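Storing mixed AA cells in a slotted tray - sort by brand or by charge?

Luuk Wouters
I have a drawer of loose cylindrical cells, several brands, some used. I bought a white plastic tray with slots, a Widari, 53 slots. Should I sort by brand or by remaining charge? Is it safe to leave the rest lying on the table until I get to them? I also have a toolbox with space in the lid.

Misaki Takagi
Sort by brand and type first, then by charge. Cells in one device should match in both. Measure each one under a small load; open-circuit voltage tells you little about an alkaline cell. Discard anything that reads under 1.1 V loaded.

Leaving cells on a bare tabletop is fine for an hour or two if they lie side by side and no metal touches the ends. I work in groups, one label color at a time, and only the group in hand goes into the tray. 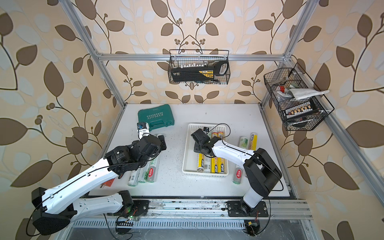 Keep them out of wire baskets. A basket can bridge the terminals - low risk with alkaline, higher with NiMH. The toolbox has the same problem if there are loose screws in it. Wipe the table before you start, as grit ends up in the slots.

Nillow
I just put mine in a jar. Never had trouble in 4 years.

Rebelo869
Don't use a jar. Tape the ends of the dead ones before recycling.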